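The Bin by the Kitchen Door

When I moved to Mistton I had one suitcase and a set of rules from my mother. The first rule was that food and cleaning things never live together. In her kitchen the broom had its own corner, and the vegetables had a basket on the other side of the room. I kept this rule for many years. Then I rented an apartment with a kitchen of 200 square feet, and the rule became difficult.

Most evenings I come home at six with my hands full. I put everything in one place, because there is only one place. Later I stand in front of it and sort. My neighbors on Plirkside Street do the same, and one of them calls it "the landing." I like this word very much.

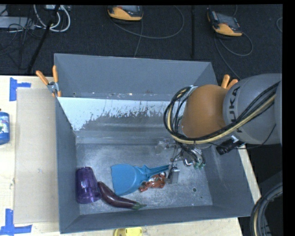

Before sorting: a purple cup, an eggplant and a blue dustpan share one gray bin.

A good landing needs high sides and a flat bottom. It does not need to be pretty. Mine came from Primcombe, a secondhand store near the station, and the scratches were already included in the price. Round things roll in it, so I take out the fruits and vegetables first. An eggplant has thin skin and does not like to be pressed under something hard. I wipe it and put it on the shelf, away from the stove. If it is for tonight, I leave it on the cutting board.

Cups go next, to the sink. A plastic cup with ridges keeps dirt in its lines, and a soft brush is better there than a sponge. Packages I read before I put them away, for I have twice found the same rice at the back of the cabinet.

The dustpan is last. I hang it on a hook by its handle, low, where a child can reach it also. After this I wash the bin with hot water and a spoon of soap, and it dries upside down during dinner.

The whole work takes about 3 songs on the radio. For the eggplant I have a recipe from Tiêu, a small restaurant where I ate all through September: 300 grams, grilled until soft, with scallion oil and a little fish sauce.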